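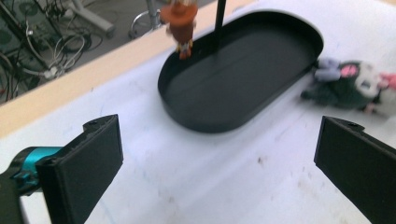

How to clean a white tabletop

Start with the mildest thing you have. Wipe off crumbs with a dry cloth, then wash the top with warm water and 2 drops of dish soap. Work from one end to the other and rinse the cloth often.

For pen, put rubbing alcohol on a cotton pad and hold it on the line for a minute before you wipe. Try a hidden corner first. Painted tops can turn dull.

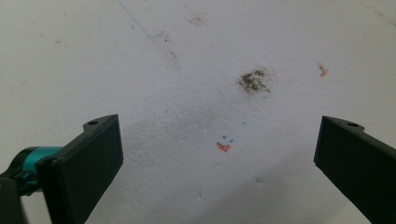

Brown specks that stay put usually come off with baking soda paste. Leave it on for ten minutes, then rinse. Skip scouring powder and steel wool.

Dry with a clean towel.

Posted by Yaowalak Tanasarn, January 7, 2019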